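Ticket: Planthorpe flat model, arm stops short of the sofa seat
Project: Nuletti home tidying, simulated cell
Opened by: Valbona Dimitriou
Opened: Apr 25, 2022
Status: Closed, one follow-up open

What's going wrong

The arm drives up to the sofa nicely, lowers towards the seat, then halts with a "target unreachable" message before it gets to the white cushion. Same thing on every run with the Planthorpe flat loaded. The same job in the Oda flat goes through without a murmur. I love this cell and I'd really like it back before the Enden people want their runs!

What I had already tried before opening this

Restarted the simulator. Reloaded the flat from a clean copy. Swapped the arm's joint limits file for last month's one (no change, so I put the current one back). Turned off the collision check on the sofa, which let the arm sail straight through the seat and told me nothing useful, although it was fun to watch.

Entry 1

Started with the dull things. Joint limits are right. The reach setting is right. The base parks where it should in front of the sofa, I compared the numbers with the Oda flat and they match to the last digit. So the arm can get there. It just believes the cushion is somewhere else.

Next I printed the target position while the arm was coming down, and there it was: the target sits 9 cm below the seat surface. No wonder it gives up. It's being asked to pick something up from inside the sofa.

Entry 2

Two places the error could come from. Either the flat has the sofa at the wrong height, or the arm's idea of where its own camera is has gone off. I went for the sofa first, as it's quick to check. Dropped a test ball on the seat and it settled exactly where the model says the seat should be. Lovely clean result. Sofa is innocent.

That leaves the calibration, and this is the bit I enjoy. The arm carries black-and-white markers on its middle block, and the calibration step works out the camera position from those. If it gets a marker wrong, everything after it is wrong by the same amount, and you get just this sort of steady, tidy error. A wobbling error would have sent me off to look at the joints.
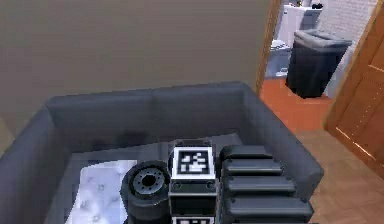 I ran calibration with the arm held still over the sofa and asked it to save what it found. It came back with marker 12. Marker 12 is the lower one in our layout! The upper one is 13, and that's the one calibration is meant to use in this pose, with its whole square in view. So I went through the log line by line and found that 13 was being read perfectly well and then given the wrong name.

Entry 3

Found it. The marker table for the Planthorpe flat has the two rows swapped. Somebody (me, I'm fairly sure, when I tidied the files up) sorted the table by name and the positions stayed in their old order. The Oda flat has its own copy of the table and I never touched that one, which explains why it kept working all along.

Fix, for anyone who has the same copy:

Stop the simulator fully. Pausing is no good, the table is only read at start-up.
Open the marker table in the Planthorpe folder.
Swap the positions for 12 and 13. Leave the names and sizes alone.
Delete the saved calibration. If you leave it there the old one gets loaded and you'll think the fix has failed. I did, for one very puzzled tea break.
Start up, hold the arm over the seat, run calibration.
Check that the log says 13.

Entry 4

First run after the fix: target is on the seat, arm comes down, no message. I ran the whole job again from three different parking spots and it reached the cushion from all of them. Then the Oda flat, to be sure I hadn't upset anything there. Fine as well. I'm delighted with this, the motion looks so much smoother when it isn't fighting a bad target.

One small thing turned up on the way. With the base parked hard over to the side, calibration takes 2 tries to settle. It gets the right answer in the end and I don't think it has anything to do with the table. I tried a slower approach and it settled first time, so perhaps it's grabbing a reading before the arm has come to rest. I'll put that in its own ticket so it doesn't get lost in here.

Changes kept

Marker table corrected in the Planthorpe folder.
Saved calibration replaced with a new one.
Collision check on the sofa turned back on (please look at this if you copied my settings while the ticket was open, I had it off for most of the morning).
Start-up now prints the marker table to the log, names next to positions, so a swapped row can be spotted by eye.

Still to do

Move both flats over to one shared marker table. There's no good reason to have two copies, the arm is the same in each.
New ticket for the slow settling at the side parking spot.
Tell Enden to fetch the new folder before they start, and to clear their saved calibration too.

Closing this one. Reopen it if anybody sees "target unreachable" over the sofa again, and please paste in the calibration part of the log when you do.

Valbona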